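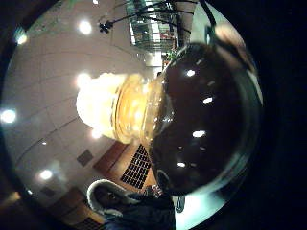
Where can you take empty brown glass jars in Osham now that the old bottle bank has closed?

Bring them to the Jesetti refill shop on Bevan Street, which has put out a shelf for them just inside the door.

News Events Shops Weather Contact
Osham > Around Town > Shops

Refill shop opens a jar shelf
2023-03-03

Those of us who can never bring ourselves to throw out a good jar will be pleased to hear that Jesetti, the refill shop on Bevan Street, has started a swap shelf for dark glass – the big brown ones especially, which so many people have sitting at the back of a cupboard waiting for a use.

The idea began in January, when customers kept asking whether they could leave their old jars for someone else, and by the end of that month about 45 had been passed along to new homes. Coffee beans, dried mint, loose tea and bath salts all keep nicely in dark glass, and the shop is happy to fill whatever you pick out (you pay only for what goes in it).

Jars should be washed and have their labels soaked off, and a lid is welcome but not needed. Please keep it to 12 per visit, as the shelf is not a long one! Chipped rims can't be taken, I'm sorry to say.

Drernetti, the bakery next door, will take jars over the counter until 5 on days when the refill shop is shut, so there is no need to carry a heavy bag all the way home again.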